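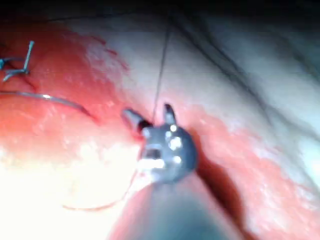 Chapter 3
How Skin Mends Itself

Most of us learned about healing long before we ever opened a book on it, from a skinned knee and a grown-up telling us to leave the scab alone. It was good advice, and in this chapter we'll take our time finding out why (there is more going on under a scab than you might think!). We begin with clotting, when tiny cell pieces called platelets clump together and plug the leak. Then come the white blood cells, which clear away germs and dead tissue, and after them the slow builders that lay down new collagen over days and weeks.

Some wounds close well on their own. Others gape, and need their edges held together while the builders do their work, a matter we return to in section 2. 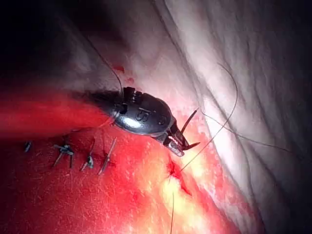
Juhl objects that a scab is a poor thing to praise, as new skin cells travel faster across a moist surface than under a dry crust. It's a fair point, and we'll come back to it when we talk about bandages.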